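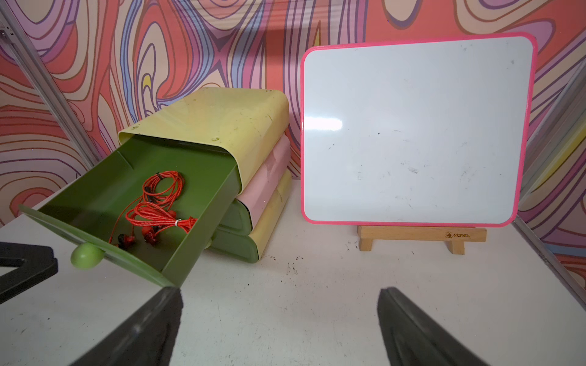

Stacking drawer unit in pastel plastic, with a pink-framed whiteboard.

Product Review: Jallon Stacking Desktop Drawers
Prepared for the Lallbridge Library Service by Kamil Urban, Furnishings and Equipment
July 27, 2021

Purpose
The Service was asked by its branches to recommend a small drawer unit for children's craft tables and homework desks. The Jallon stacking range was assessed against the Sullero tray system, currently in use at the Craddock branch. Both products were purchased at the ordinary retail price and neither supplier was advised of the review.

Construction
The Jallon drawers are sold as separate housings which clip together vertically. Each housing is supplied with one drawer and may be used singly. The colours are muted, and staff at Craddock considered them better suited to a shared reading area than the brighter Sullero trays. The rounded corners were also favourably received in the under-fives section.

The clips hold firmly when a stack is lifted from its base. When lifted by the top housing with loaded drawers, a stack of three separated on two occasions. Branches should instruct staff to carry units from beneath.

Capacity
A single drawer measures 171 mm across the inside and accepts coloured pencils laid flat, glue sticks, erasers and library cards. It does not accept A5 paper without folding. The assessed stack carried 800 g in each drawer without visible sagging. At greater weights the runners became stiff, and younger patrons had difficulty closing the lowest drawer.

Durability and cleaning
Units were placed on public tables from December onward. The plastic marks readily. Ink and crayon were removed with warm soapy water, but scuffing on the upper surfaces is permanent and was most noticeable on the paler colours. No drawer front cracked or detached during the assessment period. Labels fixed with ordinary adhesive left a residue; removable labels are preferred.

Cost
The Jallon housings were purchased at $40 for a set of three. An equivalent Sullero arrangement is dearer and occupies a wider footprint, at 322 mm, although its trays lift out fully and are easier to wash.

Recommendation
The Jallon range is recommended for craft and homework tables where light stationery is stored. It is not recommended for scissors, staplers or other heavier equipment, for which the Sullero trays should be retained. Branch orders are to be lodged through the central purchasing form, with the preferred colour stated.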